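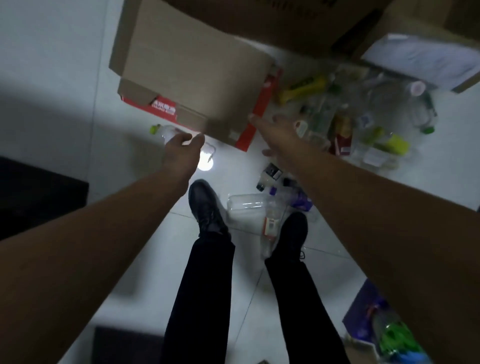 How do you pack half-used bottles in a cardboard box so they don't leak all over each other in a move?

Stand them upright, tighten every cap, and put a square of plastic wrap over the mouth of the bottle before the cap goes back on. Line the box with a trash bag first. Anything under a quarter full gets used up or left behind.

Posted in Moving & Storage

I've read the plastic wrap advice on maybe a dozen sites and I'm not convinced any of those people have moved a box of shampoo and dish soap in their lives. I tried it last time. Two bottles leaked anyway, and one of them had the wrap on it. The other one was a pump.

This time I have bathroom stuff, kitchen stuff and cleaning stuff, all different heights, and a couple of boxes with the flaps still in good shape. It's a 483 mile drive in November and the boxes will be in an unheated truck overnight. The mover (Gollness, picked by my landlord, don't ask) says liquids are "at owner's risk," so I assume they won't pay for a thing. Do I need those divider inserts that Dikby sells, or is that another way to get eight dollars out of me?

Panagiotou

3 replies

Chrysanthi Gavalas
Skip the inserts. They're cut for wine bottles, and a fat detergent bottle won't go in the slot. I bought a set and ended up using it to start the grill.

About the wrap. It works on plain screw caps if the rim is wiped dry first. If there's soap on the threads the wrap slides and you get a drip. On flip tops it does very little, because the weak spot is the little hinged lid and the wrap is sitting underneath it. Tape the lid shut. For pumps, turn the head to the locked position if it has one, then bag the whole bottle by itself. Or take the pump out and find a cap that fits, which I have managed exactly once.

What helped more than any of that was sorting on the floor before anything went in. Dump everything out where you can see it, tall ones together, short ones together. Tall ones go in first around the walls of the box, short ones in the middle, dish towels pushed in wherever something can tip. If you tilt the box a little and hear a clunk, it needs another towel.

I'd also keep the kitchen bottles out of the cleaning box completely. You can rinse shampoo off a bottle of floor cleaner. I wouldn't want to cook with vinegar that spent a night under bleach, whatever the cap looks like. And bleach and ammonia shouldn't be riding in the same box at all. Most movers refuse bleach anyway, so ask them before you bother packing it.

Overnight cold: leave some air at the top of anything watery. A bottle filled to the brim can split if it freezes.

Litel
just throw it all out and buy new. whole box is worth what, 40 bucks? people pay more than that in tape

Jussara Brito
I don't buy the "throw it out" answer. Add up what's under your sink before you say that. Mine came to a lot more than 40, and you can't pour most of it down the drain with a clear conscience.

I agree with Chrysanthi on the sorting but I'm not so sure about towels. A towel soaks up a leak and then holds it against the bottom of the box, and wet cardboard gives out when you lift it. I had that happen on a staircase. I use crumpled paper on top of a trash bag liner and leave the bag long enough to twist closed over everything. Then if something does open up, the mess stays in the bag.

Two more things. Don't fill a big box with bottles just because it's big. Liquid is heavy, and the bottom seam is only as good as the tape on it. I run three strips along the seam and one across. And write UP with an arrow on all four sides. I can't promise the movers will read it. Mine had one box riding on its side when they opened the truck, arrow pointing straight at me.

Does your lease let you leave cleaning supplies for the next tenant? Worth a text to the landlord.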